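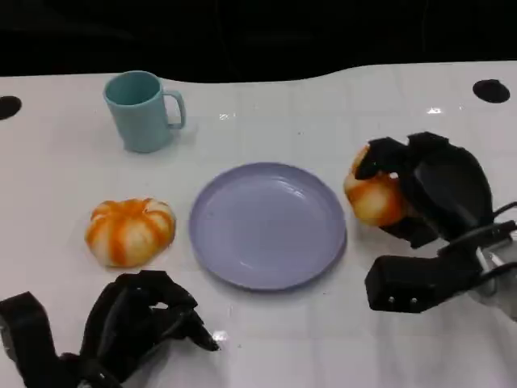

Table cell, head camera view. Right hand holding one of the striped pumpkins next to the plate.

Minutes, two-hand table cell upkeep meeting
Pakville workshop, September, 2:00 p.m.

Present: cell operators, maintenance, parts desk. Bratlow joined by phone and dropped off before item 5.

1. Last minutes
Accepted with one fix. The spare finger set is kept at Pakville and was listed under Bratlow by mistake.

2. Right hand
The right hand has now run 740 grasp cycles since the fingers were changed. Operators report that the lower finger feels slightly loose at the start of a shift. Maintenance checked the two screws on the face of that finger and found one had backed out a little. Both were taken out, cleaned, given thread lock and put back. No play by hand afterward.
Agreed: check both screws at the start of each shift until the next meeting, then go back to weekly if there is no change. Maintenance asked that operators not tighten them on their own. If a screw moves, stop the cell and write it in the log.

The cable at the back of the right hand was discussed. It curves out wide when the wrist turns in. There is no wear on the jacket so far. Bratlow would like a clip on the forearm. Maintenance is worried a clip will pull on the connector when the arm reaches to the far side of the table. A loose wrap will be tried first.
Action: maintenance, before the next long run.

3. Left hand
Nothing mechanical to report. The resting pose was changed last month so the fingers stay loosely curled when the hand is waiting. Motor temperature at rest is lower than with the old pose. One operator thought the hand now waits too close to the plate. Left as is for now.

4. Table and lighting
Glare is still a problem. The white top throws a bright spot in front of the left hand, and there are smaller ones farther back. The plate rim also picks up light. Of the 164 runs logged this period, 14 were marked for a missed or late grasp, and the operators put most of those down to glare. Haddad has quoted for a matte sheet cut to the tabletop, with openings for the round holes. The quote came in over what we planned to spend. The parts desk will ask for a price on a plain sheet that we cut ourselves.
Until then, turn the overhead lamp toward the wall and wipe the top with a dry cloth only. The spray cleaner makes the shine worse.

5. Test objects
The set stays the same: blue mug, lavender plate, two orange and cream pumpkins. A request to add a glass was put off until the table sheet is settled.
Start positions are to be set from the printed sheet and not by eye. The mug goes at the back left with the handle to the right.

6. Calibration
Head camera calibration was redone after the camera bracket was retightened. It took 3 tries to get a result within limits. The Florness target board has a bent corner and should be replaced.
Action: parts desk to order.

7. Other business
The log sheet needs a column for which hand was in use. Operators will add it by pen on the current pad.

Closed 2:50 p.m. Next meeting in October, same room.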